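Workshop notebook - computer refit cell
November 6, 2021
Written by: Neusa Moura
Read and corrected by: Theerawat Kaewsai

Continuing from the page before. Subject is still the desktop tower: memory, processor, graphics card, hard disk. The question from Paredes is the same as always: can we leave a machine to do this job, the job which a person at the Farnum shop does while drinking a coffee, or not yet. I try to write what I think now, before I read the logs again and become more optimistic. 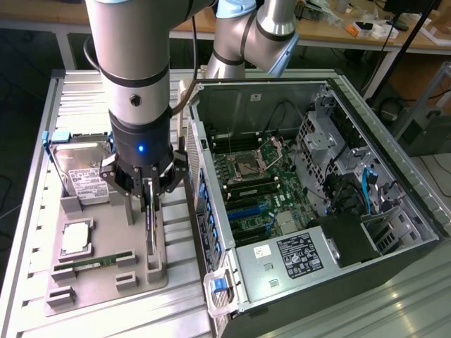
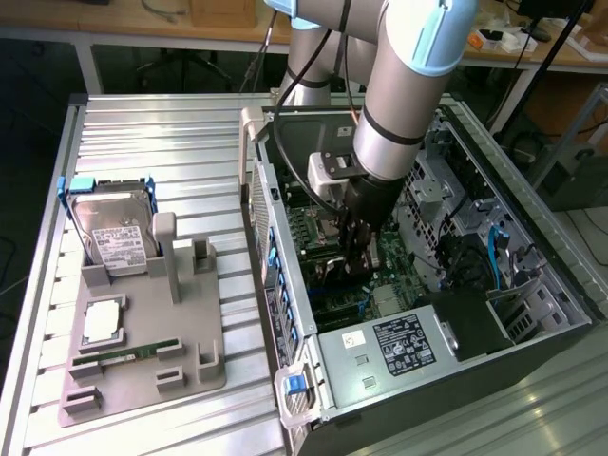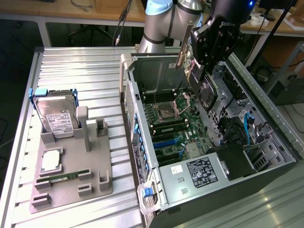
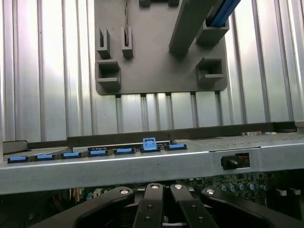

Layout of the cell

I keep the tower lying on its side, and the printed tray on the table to the left of it. I know Theerawat would prefer to have the tray turned by 90 degrees, so the wrist makes less rotation between the pick and the insertion. I am not against it, but then all the taught positions of the tray must be made again, and I would like first to finish the comparison with the old ones. We decide in the next meeting.

The tray itself is good. The square recess for the processor keeps it in the same orientation, and the clips for the memory stick are now stiff enough. In the first print they were bending outwards after one afternoon.

Memory

This is the task I thought would be easy. For a person it is two thumbs and a click. For the arm there are three separate problems:

1. The stick must be vertical in the fingers. If it was taken a little bit crooked from the clips, it stays crooked until the end.
2. The slot is narrow, and the error of position adds to the error of the grip.
3. The force. A person pushes one end, feels it, pushes the other end. Our program pushes in the middle and reads the force at the wrist.

I changed the limit for the push to 120 N. Before it was lower and the program stopped too early, with one latch closed and the other not. With the new value I have had both latches closed more often, but I do not yet want to write "solved". T. asked why not use a small rocking movement, as the hand does. It is a fair question. I have a version of it from February, written for connectors, and I will look if it can be adapted.

Processor

The lever and the frame of the socket we still open by hand before the run. I write it clearly because in the presentation for Sastico this was not clear, and one person left with the idea that the robot does everything. Opening the lever is a hook and a sideways movement and then a lift, and I don't have a reliable way for this with the present fingers.

Placing the processor is, to my surprise, less bad than the memory. There is no pushing. The search moves are small and the part goes down by its own weight at the end. But the contacts in the socket are very delicate, and one wrong landing can finish the board. I ask everybody to use only the old board for these trials, the good one stays in the cupboard.

Graphics card

Heavy on one side, so it turns in the grip if the fingers are too near the end. The metal bracket has to go in its place in the rear of the case at the same time as the edge goes in the slot. That is two fits together. I do the bracket first, with the card slightly inclined, and then lower the other side. It is slow. Please do not increase the speed in the approach, there is not much free space near the cables of the case.

Cables are the thing I have no plan for. They don't stay where they were in the last run, and the program does not know about them. For the moment I look before every start and push them away with my hand.

Numbers

One complete cycle, with the memory, the processor and the card, was 752 seconds in the log. Neusa with a screwdriver and no hurry: nearly 300. Of course I have more practice than the robot.

(T.: I would not compare the total. Half of the robot time is waiting and searching. Compare each step alone.)

(N.: Agreed, I make the table by step.)

My opinion for Paredes

Not yet, for the complete job. For the placing of the processor in an open socket, perhaps, if a person prepares the tower and stays in the room. For memory, I want to see the rocking movement first. What costs us is all the small things around the main movement - the lever, the latch, the cable which is in the way - and the same is true for the household tasks that the Wilura people want to discuss with us. To load a dishwasher is also mostly this.

To do

- table of times by step
- rocking insertion, try with 2 mm at first
- reprint the tray clips with the thicker wall, T. has the file
- ask Farnum if they can give us one more old board of the same type
- correct the slide for Sastico about the socket lever
- check the bolts at the finger tips before the next long run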